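4.3 Filling and bleeding the Skenlow loop

The brochure says the loop bleeds itself. Ours never has, so do it by hand.

1. Turn the pump off at the wall and open both valves.
2. Fill slowly until the gauge reads 100 kPa. The dial on older Zekholm units reads high, so don't trust it over a separate gauge.
3. Crack the bleed screw a quarter turn. Close it when the spitting stops.
4. Run the pump for 8 minutes, then repeat step 3.

Caution: never run the pump dry, whatever colour the light is.

Note: "kink-proof" hose still kinks. Check every bend.
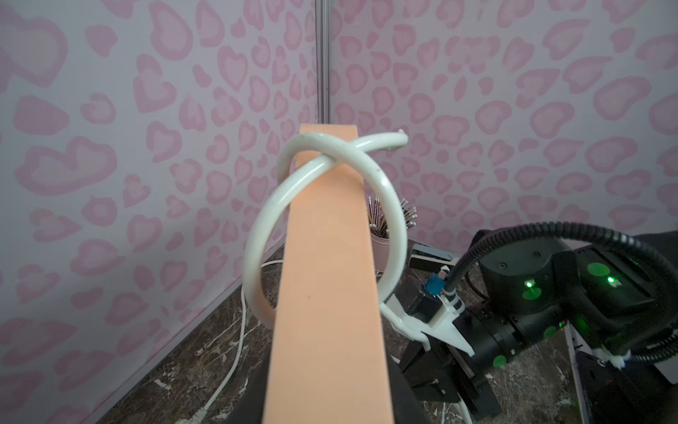
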